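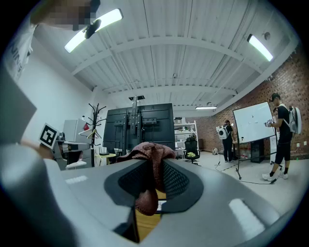
Vol. 2, page 61

Home Program Speakers Venue Past talks Contact

March 31, 2019
Kalliopi Gashi

Speaker notes: Collecting cloth examples by hand

Opening. Say hello, thank Milovan for the slot before mine. Ask who in the room has trained anything on examples they gathered themselves. Wait for the hands. Then ask who would do it again.

I work on the Edurier project at Hanthorpe. We teach a system to pick up, carry and put down soft things, mostly cloth. Tonight is about the part before training, when people stand in a room with grippers in their hands and do the job over and over. I won't say much about the network. Milovan Yordanov covered that side and his slides will be posted.

Start with the number. We have 3665 kept examples. Kept means a person looked at the recording afterwards and agreed it showed what the label said it showed. Don't read out the totals per task, they are in the handout.

Why by hand. We tried driving an arm from a joystick first. An operator who could fold a tea towel in a few seconds at home took minutes to get one corner off the table. With a hand-held gripper the person uses their own wrist and elbow, and what gets recorded is close to how somebody would do it normally. New people settle in by the end of the first morning. The cost is that a person can reach places our arm can't, so a share of the examples have to be thrown out later for being out of reach.

Point out the square markers, the black and white ones. They are how we work out where one device is in relation to another. If a hand covers the marker the recording keeps running happily and the position is rubbish. Most of our lost afternoons in the first season came from thumbs. We now say "marker clear" out loud before each take, which feels silly for a day and then you stop hearing yourself.

Pause for water.

Instructions to the people collecting. We went through several versions of the sheet. The first ran to four pages and no one read past the first. The current one, which we call the Dimitrov sheet after the meeting room where we wrote it, fits on one side:

Put the cloth down differently every time. Don't smooth it out first.
Start with the gripper open and away from the table.
If you drop it, keep going and pick it up again.
Say the task name before you begin.
Stop after 60 takes and swap with someone.

Spend a minute on the third line. People want to stop and start over when they fumble. They feel they've wrecked it. But a recording where the cloth slips and gets picked up again is worth a lot to us, and we were short of them for months. I had to go and sit with each person and tell them a clumsy take was fine. In May we are changing the sheet so that line comes first.

The limit of 60 is about wrists and attention. By the end of a long run everyone grabs the same corner the same way, and you can see it in the plots. (Show the plot with the two clumps. Left clump is before lunch.)

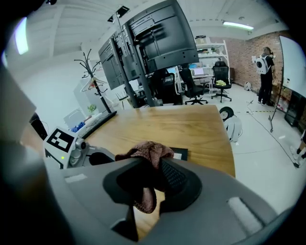 Variety in the cloth was our biggest gap. For the first stretch we used one stack of identical white towels, because they were cheap and they washed well, and the system learned white towels. Give it anything coloured and it went for the shadow on the table. So we added knits, odd colours, worn pieces and things people brought from home. A brownish-pink knit like the one draped over the finger pad behaves nothing like a flat towel. It hangs down both sides of the pad in folds, and the labeller has to decide whether that counts as held in the middle or held by an edge. We argued over this for most of a week. The rule now is that if fabric hangs on both sides, it is a middle hold, whatever the lengths are.

Background. I get asked why we don't hang up a plain curtain and clear everything away. We did at first, in the small room. The system then got confused by a chair. A normal working room with desks and people in it gives you clutter for free, and the clutter shifts from session to session. We do keep a short list of what was changed that day, such as a moved table, new lights or the blinds up. Light from the windows matters more than I expected. Morning and late afternoon recordings from the same table look like two different tables.

Labelling. We use Millovar, our in-house tool. Two people label each take without seeing the other's answer. Where they disagree it goes to me. It's slow and I'd keep it. The disagreements told us which task names were badly chosen. "Put away" was the worst. Half the team thought it meant folded first.

What we got wrong, quickly:
We didn't write down who was left-handed until well in.
We named files by date only, and two stations wrote over each other.
We charged the batteries on the same circuit as the kettle.

If there is time, play the short clip of the sock. If not, skip to the last slide.

Finish with the handout. The one-page sheet and the labelling rules are on the back. Anyone who wants to use them can, just tell me what you changed. Questions. If somebody asks about gloves, we haven't tried them yet.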